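4 Setting up the kitchen cell

This section covers placing the play kitchen in front of the arm, fixing the backdrop and checking reach before the first run. It assumes that the arm is bolted down and the gripper fitted as in section 3. Allow 55 minutes for a first set-up.

Caution: Keep the arm in hold mode until step 6. Do not reach between the gripper and the kitchen while the drive lamp is lit.

4.1 Placing the kitchen

1. Hang the grey cloth from the rear rail so that it reaches the floor on both sides of the kitchen. Folds and creases do not matter. Gaps do, as light from the room behind will show through them.

2. Stand the kitchen on the floor plate with its back to the cloth. Lift it by the base. Do not lift it by the upper shelf or by the rounded end of the countertop.

3. Turn the kitchen until the oven and the tall cabinet door both face the arm at a slight angle. Leave a clear gap of 62 cm between the front panel and the arm base.

4. Check that the doors open fully without touching the arm base, then close them.

5. Clamp the base to the floor plate with the 2 side clamps. Tighten by hand, then a quarter turn with the key. More than this will mark the wood.

Note: Kitchens supplied before the Lemuda update have no clamp holes in the base. Use the strap kit from Grikwood instead.

4.2 Checking reach and view

6. Switch the arm to slow mode and bring the gripper to the ready position, low and to the left of the kitchen. It should overlap the lower part of the oven door in the camera view and leave the hob, tap, sink and both control knobs in plain sight.
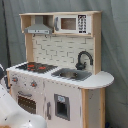
7. Jog the gripper to each of the points below in turn and save it under the name given.

HOB - above the red rings
SINK - above the middle of the basin
OVEN - level with the grey handle at the top of the oven door
CAB - level with the upright handle on the tall door
MICRO - in front of the microwave handle

8. At SINK, watch the spout of the tap. The gripper must come in from the front and keep at least 8 cm clear of the spout. If it cannot, move the kitchen and repeat from step 3.

Caution: The range hood sits low over the hob. Never raise the gripper straight up from HOB. Back it out towards the arm first.

4.3 Care

Wipe the gripper shell with a damp cloth at the end of each shift. Small specks on the shell do no harm, but grit on the gripping faces will scratch the doors. Scuffs on the front panel can be left.

Check the clamps monthly. If the kitchen has moved, all saved points must be taken again. Record the change in the cell log and tell Joanne Dawber at the Ashworth workshop.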